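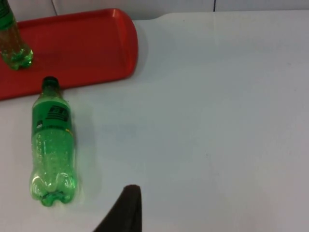 Soft fingers or hard fingers for soda bottles on a tray?

Asked in Grippers and End Effectors

Hi all, first time posting here after a good long while of reading, so please be gentle with me! I run a small bench at home with an Orkeo arm and the plain two-finger gripper it shipped with, and I've been trying to get it to tidy green soda bottles onto a red serving tray. Two bottles, one tray, white table. It sounded like a weekend job when I started in October.

I have two sets of fingers to choose from. One is the hard printed pair with a strip of rubber glued on, and the other is the softer Gromwood pair, which bend a little around whatever they're holding. I ran 60 tries with each, always starting with a bottle lying on its side and ending (hopefully) with it standing on the tray. The soft pair got the bottle upright 40 times. The hard pair did worse than that, and I stopped keeping a proper tally once I noticed I was re-gluing the rubber between runs and so not being very fair to anyone.

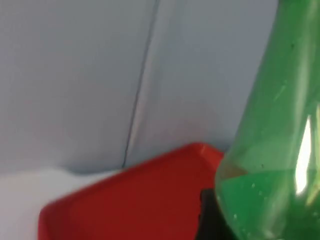
What bothers me most is the last little bit of the move. Picking up is fine with either set. Then the arm swings over, the bottle tips a few degrees in the fingers, and one foot of the base comes down before the others. Sometimes it rocks and settles, sometimes over it goes, and if the other bottle is already standing there I lose both.

I've also been wondering about the camera. Mine sits at the wrist, and when the gripper is in close the bottle takes up so much of the view that only part of the tray shows. A friend at the Velstead makers' evening swears by a second camera on a post at the side of the table. I'd like to hear from people before I spend money on the wrong thing, because I have a habit of doing that.

So, two questions really. Would you stay with soft fingers for this, and is a second camera worth it for something this simple?

Thanks in advance, and sorry for going on.

3 answers

Answer 1 (accepted)

Welcome! I spent most of last winter on nearly the same job, so I have some sympathy and probably too many opinions.

Stay with the soft fingers. A soda bottle gives when you squeeze it, and with hard fingers you end up with two springy contacts that the bottle pivots around like an axle. Your tipping sounds very much like that. Soft ones spread the grip up and down the wall and the bottle has a harder time swinging. They do sag, though, so you'll need to grip a touch higher than feels natural. I aim for the lower half of the label if the bottle has one, partly for the paper-on-rubber friction and partly because the plastic is usually smoother there than it is down by the feet.

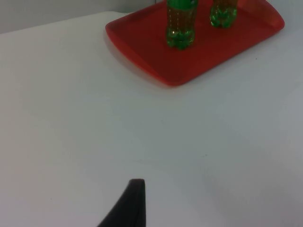 How much is in the bottle matters as well, and you didn't say! A full one is heavy but it behaves. A half-full one sloshes, and if your arm stops sharply over the tray the liquid keeps going and takes the bottle with it. Slow the last part of the swing right down. I put a pause of 5 seconds in before lowering, which felt silly, and I got used to it. You can shorten it later once things are working.

On the camera, I'd hold off. What you can do for free is back the arm out to a fixed spot before every placement and look at the tray from there, with the gripper low in the picture and the whole landing area in front of it. Take your tray position from that view and trust it on the way in. If the tray isn't being bumped, it won't have moved. The close-up view is lovely for finding the edge of a bottle, but I wouldn't ask it to find the tray too.

One more thing and then I'll let you go. Green plastic over a red tray is a mean combination for anything that sorts by color. The red comes through the bottle and turns brown or amber, and my own script used to decide that the bottom of the bottle was a different object altogether. If yours is doing odd things only when a bottle is over the tray, check that first. The feet tend to show up bright green, and I had much better luck looking for those and ignoring the middle of the bottle completely.

Here is the order I'd try things in, changing one at a time:

1. Grip a little higher, soft fingers, same speed as now.

2. Slow the swing and add the pause before lowering.

3. Back out to the fixed spot and look at the tray before each placement, checking that the standing bottles and the rim both show.
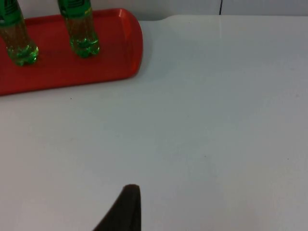 4. Open the fingers slowly. I lost more bottles on the release than on the way down, and it took me ages to notice, because I was always watching the base.

5. Only then think about a second camera.

Please do come back and say how it went, I'd love to know if the height makes as much difference for you as it did for me.

Answer 2

Second camera, definitely. I fitted one with a Bạch bracket and haven't looked back. Calibrating it was an evening's work and I had to do it again when I knocked the post, but being able to see the base of the bottle and the tray from the side is worth that to me. Agree on soft fingers. Don't agree about waiting.

Answer 3

Have you tried a suction cup? I use one for cartons and it's great. Not sure about round bottles to be fair, the ridges might let air in. Also some trays are slippery, maybe put a mat on it.

Comment from the asker

Thank you all so much! Gripping higher has helped already, I did 5 tries before supper and only dropped one. I hadn't thought about the release at all, so that's next. The bracket is in my basket but I'm sitting on my hands for now.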